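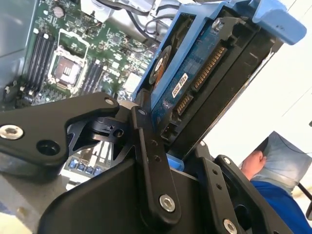 April 2026, Projekt Kudinura, Vorführen der Greifaufgaben

Heute weiter mit der Festplatte im blauen Einbaurahmen. Aufgabe wie gehabt: Rahmen am unteren Ende greifen, schräg in den Schacht führen, ausrichten, schieben, loslassen. Vorgeführt wird von Hand, Arm im Freilauf, ich führe am Handgelenk und drücke den Greifer über den Fußtaster zu. Stand der Sammlung nach heute: 183 brauchbare Durchgänge, Ausschuss ist schon abgezogen.

Zwei Sachen, die mir beim Durchsehen der Kurven aufgefallen sind:

Beim Einfädeln bremse ich kurz vor dem Schacht jedes Mal ab und warte. Das Modell lernt die Pause mit und bleibt dann an derselben Stelle stehen, manchmal ganz. Ab jetzt ohne Halt durchführen, auch wenn der Rahmen dabei mal am Blech entlangschleift. Durchgänge mit mehr als 2 Sekunden Stillstand fliegen raus.

Die Greifhöhe schwankt stark. Wenn zu weit oben gegriffen wird, drückt die Fingerplatte gegen die Platine. Neue Regel: immer knapp an der Unterkante ansetzen, Stecker bleiben frei. Steht jetzt auch auf dem Zettel am Platz.

Skript von Dimov zum Schneiden der Aufzeichnungen läuft, aber es verschluckt die ersten Bilder, wenn der Taster vor dem Start gedrückt ist. Noch nicht behoben. Bis dahin nach dem Start bis zwei zählen und dann erst zugreifen.

Zweite Station: die schmale blaue Schiene an der grauen Halterplatte. Hier fahren wir ferngesteuert statt mit geführtem Arm. Der Kraftverlauf ist sauberer, wenn keine Hand am Arm zieht, dafür dauert ein Durchgang deutlich länger. Übersetzung am Steuergerät auf halbe Geschwindigkeit gestellt, vorher war jede kleine Korrektur gleich zu groß. Kamera am Handgelenk nicht verstellt.

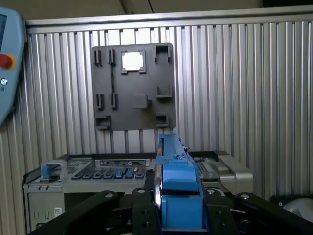
Nusrat Samarakoon meint, die ferngesteuerten Durchgänge sollten nicht mit den handgeführten in einen Topf. Die Geschwindigkeiten passten nicht zusammen, und das Modell mittele dann irgendwo dazwischen. Lieber getrennt trainieren und erst danach vergleichen.

Einverstanden, ist auch weniger Arbeit als nachträglich umzurechnen. Ordner sind getrennt angelegt, Kürzel H für Hand, F für Fernsteuerung. Bitte nicht mehr mischen. Für F brauchen wir noch etwa 20 Durchgänge, bevor sich ein erster Lauf lohnt.

Zurück an der Festplatte habe ich den Anstellwinkel geändert: etwas flacher anfahren, erst im letzten Stück aufrichten.
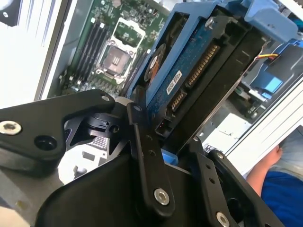
Mit dem flacheren Winkel muss das Handgelenk weniger drehen, und die Gelenkgrenze, in die wir im alten Ablauf öfter gelaufen sind, bleibt weit weg. Alte Durchgänge behalte ich trotzdem, mit Vermerk »steil«.

Offen:
Schneideskript (Dimov)
Ersatz für den Fußtaster, der alte prellt. Bei Drovside angefragt, noch keine Antwort.
Startposition für F festlegen und im Steuergerät speichern
Bericht an Nông bis Juni, Gliederung fehlt noch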